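House Rules for the Bin Cell, With Pictures

Posted 5/9/24 by Sumathi Kurup

When I took over the cell at Evska there was a rulebook. It ran to 34 pages, it lived in a binder, and the binder was propping up a monitor. Américo Veloso and I spent most of July boiling it down to something people might read while standing up. What follows is the gallery version, which hangs beside the bench in colour and has so far collected only one coffee ring.

The rules apply to anyone running a pick, including visitors, including managers, including Américo.

Before you start

Walk the floor on all sides of the bin. Anything you find there gets either a home or a line in the log. "It was there yesterday" is not a home.

Hands out of the bin before you enable the arm. If you need to straighten something, press pause, wait for the lamp, then reach. Szu-yu Kuo has offered to demonstrate the alternative using a banana, and the offer stands.

Check the ticket number against the bin card. Ticket 3045 was run against the wrong card for an entire afternoon, and we have a very thorough set of records for items we were never asked to move.

Approaching a bagged item

Bagged cable is the item people get wrong most often. The bag is slippery, the light bounces off it, and the coil inside has its own ideas about which way it would like to roll. Come down slowly, get the fingers to either side of the coil itself, and close on the cable. A pinch of plastic counts as a miss, even if it lifts. 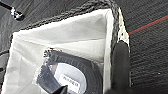
Fabric liners

Black coil in clear plastic, white liner, fingers down inside the rim: a liner bin in a nutshell. The cloth is soft and it wrinkles, so mind how close you bring a finger to the wall. If the liner moves when you close, open again and back off straight up. Dragging sideways is how we came to own one bin with a liner and one liner without a bin.

Smooth the liner between runs, by hand, with the arm paused. It will not stay smooth. Do it anyway, and don't iron it (this was asked).

Speed and force

The limit over an open bin is 40 per cent of the arm's rated speed. Lai-ching Shih set that figure after a week of testing, and she is happy to explain it to anyone with a free hour and a strong cup of tea. You may go slower. You may not go faster because it is nearly lunch.

Grip force stays on the low preset for anything in a bag. If the item slips, try a new angle before you touch the setting. After two slips on the same item, stop and call whoever is on the Natonent desk. They like being called. It gets lonely over there.

Labels

Labels stay on and stay in the bag. If you can't read one, write "unreadable" in the log and carry on. Please don't write what you think it probably says. We once had 19 entries for a product that does not exist, and Oľga Tichý in purchasing very nearly ordered more of it.

When it goes wrong

Stop button first, opinions second. Leave the item where it fell until the log entry is done, even if it looks untidy and someone important is coming past.

A near miss gets written up the same as a hit. Two sentences will do. Sketches are welcome, though Szu-yu's will be judged on a separate scale.

If the arm stops by itself, assume it had a reason. Find the reason, then reset – the other order is popular and wrong.

Finishing up

Park the arm, close the ticket, sign the sheet with a name we can read. An initial is no use to us now that the cell has two people who sign with an S.

Bins go back to the Fung rack with the card facing out. Spare liners are on the shelf marked Taltano, which has held nothing from Taltano for years, but everyone knows where it is and I have lost that argument.

Changes to these rules come through me in writing. Verbal changes shouted across the floor will be enjoyed and ignored.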